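Furnuno fold

From the household methods pages

The Furnuno fold is a way of folding flat household cloths, chiefly tea towels, napkins and pillowcases, so that they can be stored upright in a drawer. It is named after Furnuno, a mail-order housewares firm that printed the instructions on the back of its catalogue. The firm claimed that the fold saved space, reduced creasing and made linen last longer. The first claim is partly supported, the second is disputed and no good evidence has been offered for the third.

Name and origin

Furnuno described the fold as its own discovery, made by a packer at its warehouse in Grovport. No packer was ever named, and the story does not appear in the firm's first two catalogues, both of which show cloths rolled and tied with tape. Beverley Dobson, in her short history of domestic advice, calls the account "a tale written by the sales desk" and points out that much the same steps were taught in hotel laundries well before Furnuno began trading.

A rival claim comes from Gillies, a linen hire business which said it had used the fold on its table napkins for years. The only support for this is a staff sheet with no date on it. Maricel Lacson, who examined the sheet, noted that it describes folding in thirds, whereas the Furnuno instructions begin with a fold in half. She treats the two as separate methods that end in a packet of similar shape. Later writers have often cited her as backing Gillies, which she did not do.

Method

The catalogue instructions are brief. The cloth is laid flat and folded in half with the corners brought together. It is smoothed from the fold outwards, folded in half again, and then folded in three to make a packet. The packet is stood on its edge in the drawer with the last fold facing up.

Several versions are in use. Some leave out the second fold for small napkins, and some turn the hem inwards so that it does not show. A version sold as the "Claltell method" replaces the final fold in three with a loose roll. Claltell, a maker of drawer dividers, presented it as an improvement, but the roll tends to open unless it is held in place by a divider. Dobson remarks drily on this point.

Claims about space

Furnuno's best known figure is that a standard kitchen drawer holds 35 tea towels when they are folded by its method. The catalogue gives neither the size of the drawer nor the thickness of the cloth, and without these the figure means little. Lacson tried the fold with thin cotton and with heavier linen in the same drawer and reported that the thickness of the cloth mattered far more than the way it was folded. She did find that upright packets were easier to take out without disturbing the rest, a benefit the catalogue hardly mentions.

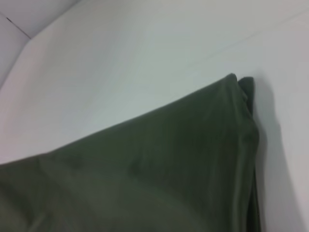 Dark green cloth folded into layers, with two tips showing at the corner.

Creasing and wear

The claim that the fold reduces creasing rests on a survey of Furnuno's own customers. Of 181 people who replied, 158 said their linen looked "as good or better" than before. The question did not separate the two answers, so it is impossible to say how many saw any improvement. Those who replied had also bought from the firm, and many had bought its ironing spray in the same order.

Critics of the method argue that it should, if anything, make creasing worse, as it puts more folds into the cloth than a simple stack does. Supporters answer that upright packets are not pressed down by the weight of others above them. Both arguments are reasonable, and neither side seems to have tested them with any care.

The idea that folding can make linen last longer is harder to defend. Household cloths mostly wear out through washing, drying and use. Cloth stored for a long time can weaken along a sharp crease, and for this reason table linen that is seldom used is sometimes refolded along different lines. The Furnuno instructions say nothing about this and tell the reader to fold the same way every time.

Later use

The fold remained in the catalogue until Furnuno stopped selling linen, and it has since been repeated in many household guides, usually without a source. The figure for the drawer is often copied too, sometimes with towels changed to napkins and the number left as it was. A number of guides still give the Grovport packer as the inventor, and at least one supplies her with a first name.

See also
Hospital corner
Napkin folding
Linen cupboard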